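Tenants > Moving out > Storage and packing check

PACKING CHECK, UNIT 52
Checked by: Blair Skinner, Sunday, 4:30 p.m.
For: Ishbel Rennie

1. Boxes sound, no split seams
OK, as far as I can tell without tipping them out. These are reused Pultach boxes, and the sheet says they're rated for 60 lb. I'd like to see that tested by someone else. Keep them under 30.

2. Weight can be lifted by one person
Two failed. Books at the bottom, books at the top. I was told they'd been "evened out."

3. Food kept apart from household goods
Not done. The big package with the coconut on it needs to go with the kitchen things. If it's been opened, tape it or leave it behind. I have heard "it's sealed" before.

4. Fragile items wrapped and on top
Doubtful. The round fan with the pink blossoms is silk and embroidery on a thin wooden handle, and the plan seems to be to slide it in last and hope. Put stiff card on both sides. Crumpled paper is fine for filling gaps - it won't stop a handle from snapping.

5. Boxes closed flat, nothing resting on top
Fail. Anything sitting across the top edge goes in or goes in another box. A bulging lid is how the bottom one in a stack gets crushed.

6. Small packets bagged together
Fail. Little pouches left lying on soft furnishings end up down the side or in the laundry.

7. Soft furnishings clear before the movers arrive
Partly. I was promised this by noon.

8. Labels on two sides
The Lonenico labels are supposed to stick to anything. Three were on the floor. Use a marker.

9. Path to the door clear
OK today. Ask me again when box 144 or whatever we're up to is in the hallway.

Result: not passed. Recheck items 2 to 6 before anything is taped. 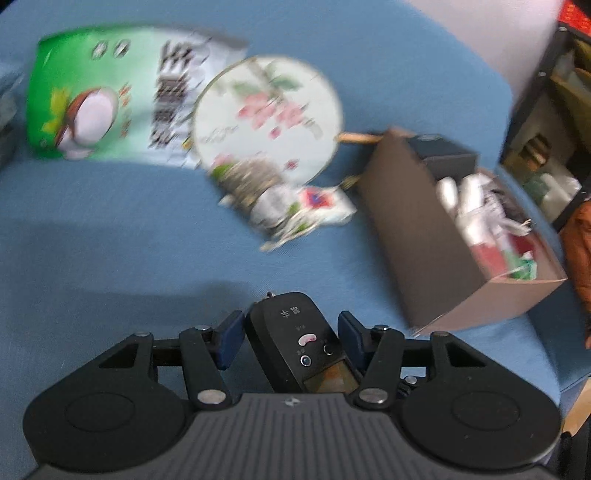 Niall Rennie: Fine on the food and the weights, but I don't agree about item 4. Card on both sides makes it too wide for the box and then somebody bends it to get the flaps down. I'd carry the fan in the car and take it off the list. I'll redo the book boxes tonight.

Contact the storage desk | Copyright Clustex Tenant Services | Back to top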